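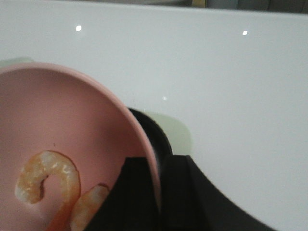 Hoshino opens its kitchen robot to visitors Thursday

Hoshino will run its breakfast robot for visitors on Thursday at its Grimberg site. The arm works with a bowl, a small frying pan and shrimp.

"People should come and be unimpressed if that's how they feel," said Kazue Ichikawa, who leads the project. "I can do this job faster myself – so can most kids."

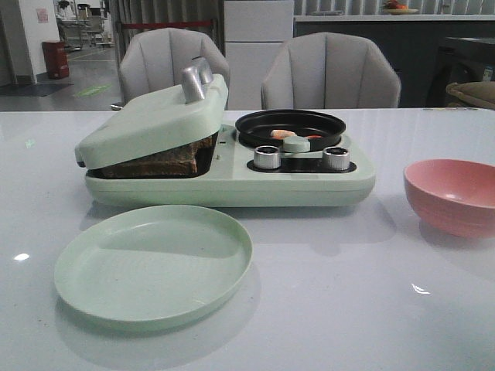

Ichikawa makes no promise of a product. Tamotier, which is paying for the open day, has asked for 51 runs before it discusses money again. Doors open at 4 p.m.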